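Chapter 6
Ground Rules for Hand-Held Grippers
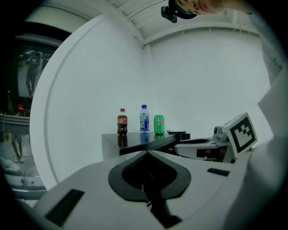

Figure 6.1 A hand-held gripper at a table set with two bottles and a can.

Pick up a bottle of water. You just made a dozen small choices about where to hold it, how hard to squeeze, and when to stop. A robot has to get all of that from somewhere, and a lot of it comes from people doing simple jobs with a gripper in their hands. That makes the rules for those people some of the most interesting rules in this book!

In Chapter 5 we looked at fences, stop buttons, and floor markings at the Vellbridge packing plant. Now we move in close, to the tabletop. The Ovar house rules, which we will use all through this chapter, fit on a single sheet. They cover the state of the table, the care of the printed markers, and the breaks an operator takes. A session runs up to 30 minutes, then the gripper goes down and the hands get a rest.

Markers deserve special attention. A smudge or a bent plate can spoil a whole afternoon of work, and you may not find out until Saturday – when the files are finally checked. Wipe the plate before every session and write it in the log.

By the end of this chapter you should be able to:
Set up a table to a written standard
Inspect a gripper and its marker before use
Keep a session log that a stranger could follow
Decide when a recording should be thrown out

Before You Read
Find three containers at home with different shapes. Lift each one slowly, using only your thumb and one finger. Where did you grip it, and did you change your mind on the way? Keep your notes – we come back to them in Section 6.2.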